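Notebook, September, after lunch

Fleven clip job, cont. This is the gossip-account one: which entertainment posts get copied, how fast, and does the correction ever catch up with the first story.

Reran the scrape overnight. 1,263 posts once the dupes came out. Fewer than I wanted but fine. Plovley blog accounts for far too many of them, need to weight that down or the whole thing becomes a study of Plovley.

Main thread still the Gamage breakup rumour. Original post went up 9 in the morning, first copy inside minutes, then the usual pile. Three outlets ran the denial. Two of those buried it under the old headline, so my matcher read them as repeats. Fixed by hand. Hok-lam says do it properly with the body text, not the headline, and he's right but not today.

Sewwandi went through the "source close to the star" quotes. Same sentence, different sources, in about 3 of the biggest write-ups. She's marked them in the shared sheet, column F. Dont sort that sheet, it breaks her colours.

Timestamps: Vistescombe gives local time with no offset. Lost most of the morning to that. Anything from Vistescombe before the fix is wrong by an hour, incuding the chart I sent round. Bin the chart.
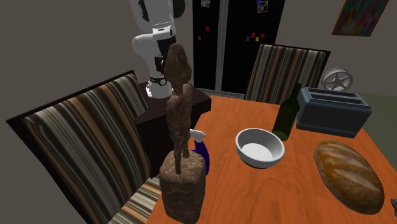
2 min read

Brown statue on the left, loaf over on the right, wood table under both.

Still to do:
- body text matching (me)
- ask Hok-lam for the old list of fan accounts, the one with handles
- second reader for the sarcastic posts, Sewwandi and I disagree on too many
- decide if a deleted post counts as a correction. I say no. Sewwandi says sometimes

Rerun set for 6pm, leave the machine on please. Log goes in the usual folder.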